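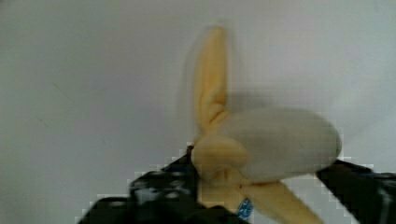 Banana, half peeled.

Friday, gone ten at night, writing this on my knees in bed so excuse the state of it.

Up at half five. Boiler dead again. Little red light, same as Tuesday's sulk but longer. Pressed the button, held the button, swore at the button. Zovier say the engineer comes between eight and one, then a text at ten to one to say he'll be between one and six. Whole morning off work for nothing. Washed my hair over the sink with two kettles and a measuring jug and got shampoo in my ear, still in there I think.

Used the time on the plums at least. August and they've all come at once, the way they do. Picked until the bucket wouldn't lift. The tree needs a proper cut this winter, that low branch on the fence side is nearly lying on the shed roof and the wasps are in it. Got stung on the thumb. Not badly. Vinegar, then remembered vinegar might be for the other thing, bees or wasps, so did bicarb too and it fizzed all over the draining board.

Made jam. 21 jars, and I'd only washed out enough lids for half so there was a mad scramble in the cupboard under the stairs. First batch too runny, second batch you could tile a roof with. Mixed labels up as well. Whoever gets one for Christmas takes their chances.

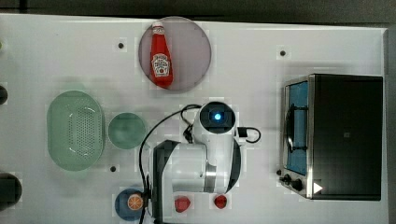
Then of course he turned up at five past one, when I had both pans going. Nice enough man. Took the front off, said hmm, asked if it had been making a noise like a spoon in a tin. It had. Fan's on its way out. Part has to come from Groen and they don't do weekends, so cold water till the middle of next week. He got it going for one tankful by doing somthing with a screwdriver I was told not to copy. Had the best bath of my life at half past one in the afternoon with jam on my elbows.

Caught the 91 into Skivalham after, the late one. Driver went straight past the stop by the chapel and had to be shouted at by the whole back row. Needed: lids, thread, stamps, something for tea. Came home with thread, a plant and a second-hand lamp. The lamp was £2 and works, if you don't mind it buzzing. The plant is some kind of fern. Label only says keep moist. I give it a month.

Paint shop had the Dirkudel sample pots back in, finally. Got the grey green one for the back bedroom. Dabbed it by the window and by the door. By the window it's lovely, by the door it's pond. Will look in the morning light before deciding. I've been saying that room would be done by Easter and I didn't say which Easter. 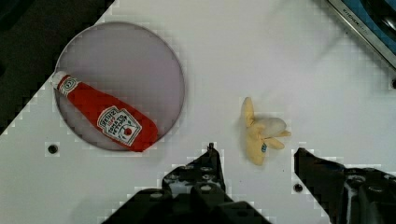

Also still need to fill the crack over the door frame, the one that comes back every summer. Scraped at it with a butter knife while the paint was drying and a lump came off as big as a biscuit. Shouldn't have started. Swept up, shut the door on it.

Tea was toast and the last of the runny jam off a spoon. No lids meant one jar's worth had to go in a mug with cling film over it. Phoned my sister, she'd had a worse day than me so that was most of an hour. Her car's failed on tyres and a wiper, and the school has changed the start date again. She wants to come down for the bank holiday weekend with the boys. Said yes before I thought about hot water. Or beds. The camp bed has a spring gone and the airbed went down on me 2 times in one night last time I tried it.

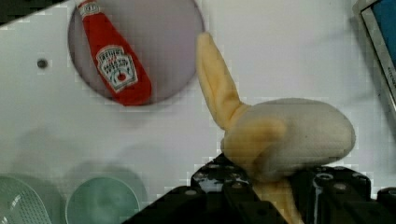 So the list for tomorrow. Lids. Ring about the fan and ask if they can put a rush on. Patch airbed, there's a kit in the shed if mice haven't had it. Take cardboard to the tip before it rains, it's leaning on the bins looking sorry. Plums for next door, leave them on the step early because if I knock I'll be there till lunch. Water the fern.

Forgot the stamps too. Thumb throbbing a bit. Lamp off, it's buzzing.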